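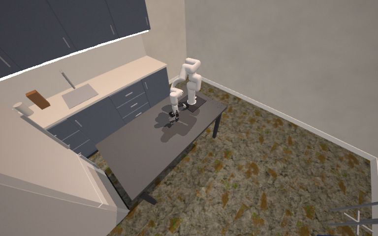
Kurnetti began its comparison of two-finger grippers in August. Each model is tried in simulation on small numbered blocks, and Wimia's entry has now completed 162 trials. 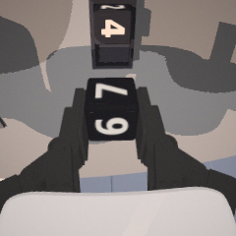

Image: Kurnetti

The controller, supplied by Deák, remains the same throughout, so that results may be compared fairly.

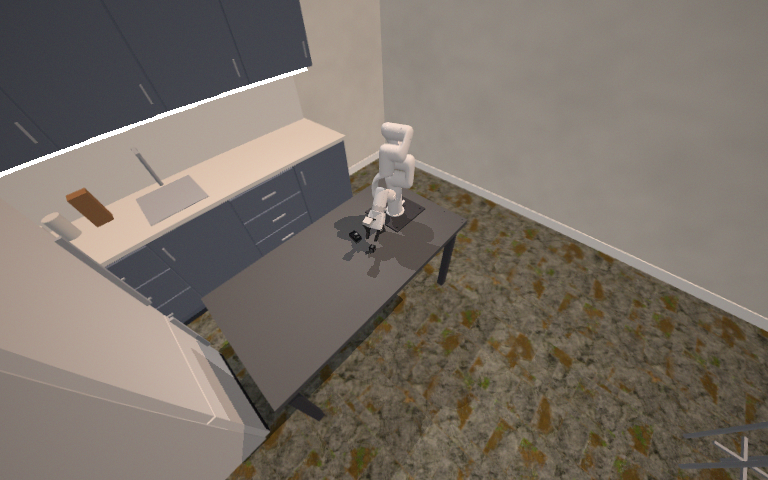 The arm at its table in the simulated kitchen.

A further 38 trials are planned.
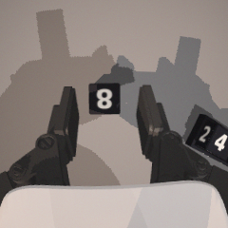 Which gripper will be tried next?
Zaltport's model is next, under the same rules.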